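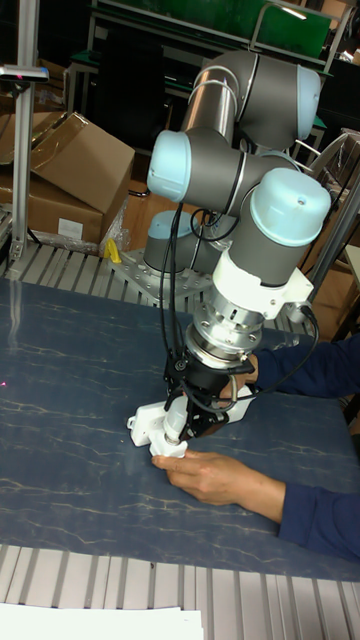 2024-11-10
Ketance workshop, Jondgate

White plastic parts, tab and rounded end. Batch of 35 received from Emivura and entered under job 1028. Tab edges are to be deburred with 600 grit before the parts are shelved – flat faces are to be left as molded. 2 parts set aside for Erdem, who require them unfinished. Colleagues are asked to support each part from beneath when handling it and to keep pressure off the tab. Remaining stock to be checked in December.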